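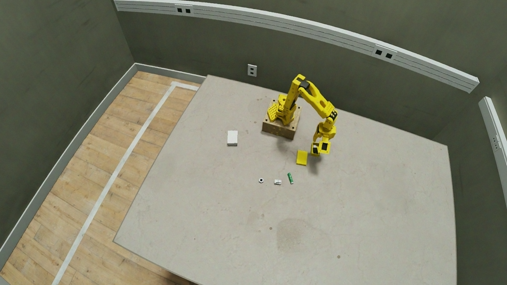

Brernham 2 – worth seeing in a theater?

tillyfromtheback
Saw the first one on a plane and cried into my pretzels. The new one is 325 minutes if you catch the two-part cut, and my theater wants me to sit through both halves in one night. Has anyone done it? Do I need to rewatch the first?

moss_and_co
Did it in July. Go! The first hour is slow (lots of Wuyts staring at the harbor) but once she gets back to the house I forgot I had legs. You don't need a rewatch, just remember who sold the boat.

Dristeck
Gonna disagree. I liked the first movie a lot and this felt like 60 minutes of story stretched over a whole evening. The brother gets maybe three scenes and then he's just gone.

moss_and_co
He's not gone, he's the voice on the radio!! It's in the credits.

Dristeck
If I have to read the credits to find out where a main character went, that's a problem with the script.

tillyfromtheback
Ok well now I know about the radio, thanks guys

moss_and_co
oh no. sorry. It's not a huge thing I promise

cirnevov_fan
The score is the reason to go. Emil Wallner did the music for this one and it's way better than the syrupy stuff in part one. I saw it in an old place with up to 3000 seats and you could feel the organ in the floor.

Dristeck
Music was good, I'll give you that. Still too loud over the wedding scene – I missed half of what her dad said.

tillyfromtheback
Booked the 5 pm. Is there a break between the halves?

cirnevov_fan
We got 20 minutes. Bathroom line took all of it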